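Hollimlow Robotics Club Forum > Student Projects > Sorting challenge: does the paper ball count?

30 posts in this thread. Showing the ones the moderators haven't moved to Off Topic.

gerlach_tragic
Right, rules question before we all fall out over it again at the April meet. Section 4 of the sorting challenge says the two-arm team must "transfer all soft items to the receiving bin". Our group has been treating scrunched-up paper as a soft item. Team Zosance reckon paper is a "deformable" and should be scored separately, at half points. I've read section 4 so often I could recite it at a funeral and I still can't find the word deformable in it.

wristjoint_wendy
It's in the appendix. The one stapled on upside down.

gerlach_tragic
Of course it is.

zosance_captain
For the record, we didn't make it up to annoy you. Soft items are the beanbag and the sponge. You squash them, they come back. Scrunch a sheet of paper and it stays scrunched, and every grab changes the shape of the thing you're grabbing. That's a different problem with different code, so it gets a different line on the score sheet. I'd have thought you lot would be pleased, given how you go on about your grasp planner.

gerlach_tragic
We'd be pleased if it were worth more points. You've made it harder and halved the reward. That's not a category, that's a pay cut.

b_albers
Bernd Albers here, I wrote the appendix. Half points was a compromise from when the paper was fresh A4 and any gripper could pinch a corner of it. Nobody had thought about balls at that stage. I'm open to changing it, but I want to see some numbers first, and please not the ones from Cayetano's spreadsheet.

cayetano_v
What's wrong with my spreadsheet?

b_albers
It has 3,248 rows and the column for whether the grasp worked is called "vibe".

cayetano_v
Fine. I cleaned it up over lunch. After throwing out duplicates, the arm calibration runs and the afternoon somebody left the logger going while we ate, there are 2,024 attempts left. Vibe is now a yes/no column. Paper is our worst item by a long way, worse than the sponge and miles worse than the beanbag, which a brick could pick up. I'll post the file once I've worked out why the dates have turned into fractions.

wristjoint_wendy
Question from the cheap seats. Is everybody using the same paper? We've got the white printer stuff out of the recycling and it goes flat as a pancake if the fingers close too hard. I suspect half this argument is stationery.

zosance_captain
Newspaper for us. The sports section, mostly. No loss there.

cayetano_v
Paper choice is where I'd start, Wendy, because I don't think the three groups have been attempting the same task at all. 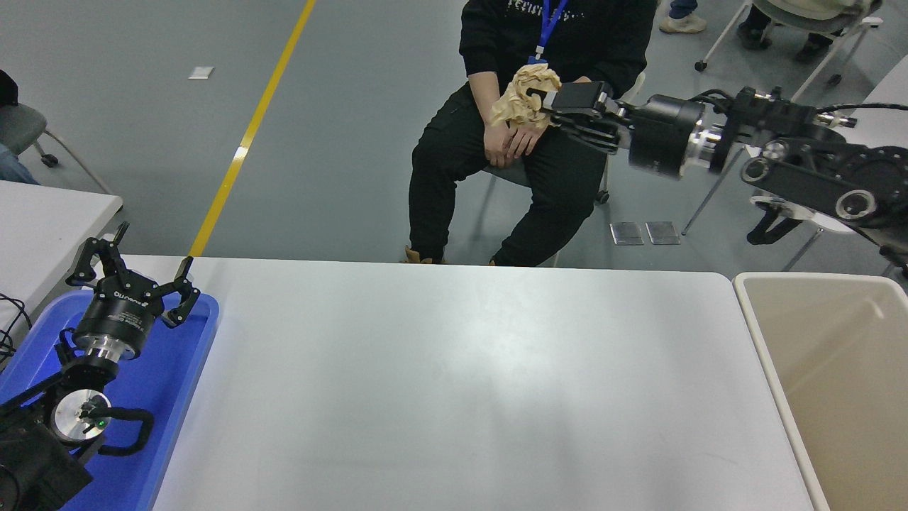 The grip matters as much as the paper, and on our bench the two arms don't even share a hand. The left one has the three-fingered gripper, sitting there wide open over the blue tray, and the right one has the flat parallel fingers, which is what's got hold of the kraft ball. Brown kraft keeps its creases, so there are ridges for a flat finger to bite on. My feeling is that you want stiff paper and two flat fingers, and the fancy claw can sit this one out. If the rules let every team pick its own paper, then half points or full points makes no difference, we'll just be scoring who has the better craft cupboard.

gerlach_tragic
Disagree about the claw. Three fingers can cage a ball without squeezing it, so you don't care about ridges. You're closing too far because you never reset the force limit after the tin can round. I've said this.

cayetano_v
You've said it in this thread, in the car, and on a sticky note on my laptop.

gerlach_tragic
And is the force limit reset?

cayetano_v
I'll check.

hallilar_hand_me_down
Lurker, second year, please be gentle. Does dropping the ball in the bin count if it bounces out again? Ours did that with the beanbag and the judge just sort of looked at the ceiling.

b_albers
It has to be in the bin when the arm goes home. If it bounces out before then, the team may try again on the same clock.

wristjoint_wendy
Bernd, while you're here, could the next version be stapled the right way up?

b_albers
No promises. Proposal: kraft paper for everyone, one sheet from the same roll, crumpled by a judge. Full points. Any gripper you like.

zosance_captain
Full points, fine. I object to the judge doing the crumpling. Some judges have very strong hands.

gerlach_tragic
Seconded, and I can't believe I'm agreeing with Zosance.

b_albers
Then each team crumples for the team on its left. I'll put it in version 23 and you can all complain about that one instead.

cayetano_v
Force limit was not reset. Running it again with the claw after four.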